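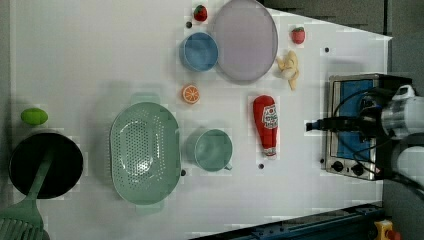
Setting Up the Small Kitchen

Play food has become a category with its own engineering problems. By Vlasta Dimitriou

The shopping list for a play kitchen used to be short: a pot, a spoon, a few things to put in the pot. Catalogs now sell the contents separately from the furniture, and the contents take up more pages. A buyer fitting out a preschool corner chooses between food sets, dish sets and mixed sets, and the differences among them are mostly differences of scale, shape and storage.

Scale is the first problem. A strawberry at true size is a small object, and for children under three a small object is a choking hazard. Makers enlarge it. A plate at true size is too wide for a child's shelf, so makers shrink it. The two corrections run in opposite directions, and a strawberry set beside a dinner plate in a play kitchen rarely has the proportions it would have at home.

"Children don't object to it," says Manju Ahuja, who buys equipment for a group of preschools in Paltthorpe. "They object when the banana won't fit in the bowl. Then I hear about it."

Ahuja checks fit before anything else. Her method is to put the largest food item into every open vessel in the set. A cup that will not take a strawberry is rejected. A colander is judged by its floor area and by whether the holes are smaller than a child's fingertip. She prefers flat tab handles to loops, which snag on other pieces in a bin.

The colander is often the largest item in a dish set, and in classroom use it does more than drain. Children carry food in it, serve from it and put it on their heads. Boyang Kong, a product designer at Tridell, treats it as the storage container for the rest of the set. His current layout starts with the colander and sizes the other pieces to nest or stack inside. The plate is the exception. It is wider than the basket and has to be stored on edge.

Color is the second problem. Food tends to keep its natural colors: red for strawberries, orange for citrus, yellow for bananas. Dishes have no natural color, and the maker is free to choose. Saturated primaries were standard for years. Pastels such as mint and lavender have since moved in, and Kong regards them as a practical choice. Red fruit on a pale purple plate is easy to see from across a room, and red fruit on a red plate is not.

Sliced food raises a question of its own. A whole orange is a ball, and it rolls. A round slice lies flat, shows its segments and stays where it is put. Kong's group dropped the whole fruit from its 18-piece set and kept the slice. Bananas go the other way and are generally left unpeeled, the curve being enough to identify them.

Bottles are the weak point. A ketchup bottle is tall with a narrow cap, and it tips. Eoin Flanagan, who repairs and resells used play sets, recommends storing bottles on their sides from the start. Printed labels also wear before anything else in the set. He cleans them with a damp cloth and keeps them out of the dishwasher, whatever the box says about the dishes.

For washing, Flanagan uses warm water and dish soap, with a 10-minute soak for items that have been chewed. Hollow foods are squeezed out and left to drain overnight. Mugs are dried upside down.

Ahuja replaces pieces singly where the maker allows it. Her budget is $300 per room, furniture excluded, and she spends most of it on dishes. Food goes missing faster, she says, but a room can run short of strawberries for a month. It cannot run short of cups.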